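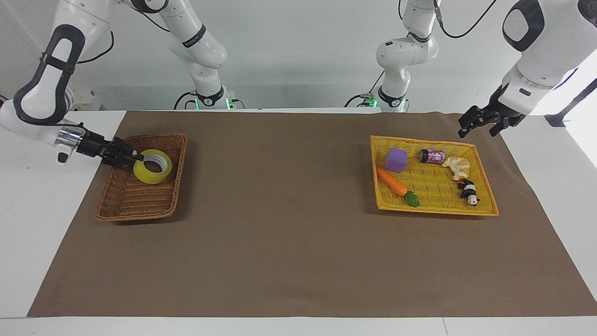
Two arms, two baskets, one paper mat. The tape roll is in the brown basket with the gripper's fingers through its hole.

Bench rules for a two-arm robot

These are the rules we keep taped inside the cupboard door at the Grestmont workshop. Most apply to any small arm working on a table. Last changed 9 November 2024.

Before you switch on

Cover the tabletop with plain brown paper. It cuts glare and shows up dropped bits. Change the paper when it tears or starts to curl at the corners. A few creases do no harm.

Wipe the gripper fingers with a dry cloth. Tape glue and foam crumbs build up on the pads, and small things start to stick to them.

Find the stop button and press it once to check that it works. Do this every time, even if you ran the arm an hour ago.

Tie back long hair. Take off lanyards, scarves and loose bracelets.

Setting out the baskets

Use two baskets of different colors so there is no mix-up over which is which. Shallow ones are easier to reach into. If you have a deep one, keep tall items out of it until you have tried the reach at low speed.

Leave a clear strip of mat between the baskets. Put tools, cups and phones on another table.

Keep items in a single layer. Nothing over 400 grams goes in a basket on this bench, and nothing made of glass.

Practice with soft or light things first. Foam blocks and toy food are good because they don't matter if they get squeezed.

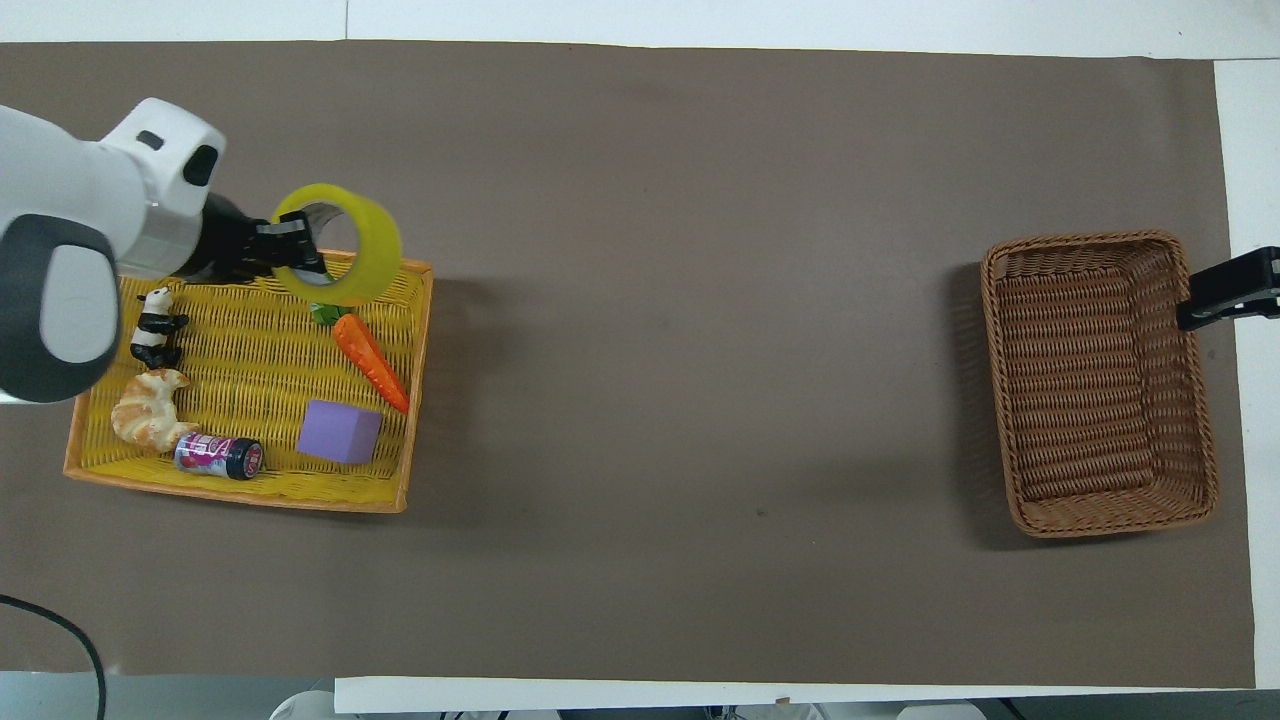 Tape roll held through the center hole, just above the rim of the yellow basket.

Picking things up

A roll of tape can be held through the hole or pinched across the outside. We use the hole for wide rolls – the fingers don't have to open as far.

Lift straight up until the item is clear of the rim, then move sideways. Most of our spills came from moving sideways too early.

Run one arm at a time until both paths have been checked. The idle arm stays open and still, well above the basket.

Hands stay off the mat while either arm has power. If something rolls away, stop the arm first and then pick it up. Desta Seyoum had this rule moved to the top of the door in February, and it is printed in red there.

Cables

Check that each cable has slack when the arm is at full stretch. A cable that goes tight at the end of a move will work loose from its plug sooner or later. Keep cables out of the baskets and off the strip between them.

Finishing up

Park both arms, switch off at the wall and empty the baskets. Write any bump, drop or odd noise in the bench book, with your initials. Questions go to Aparecida Damasceno, extension 107.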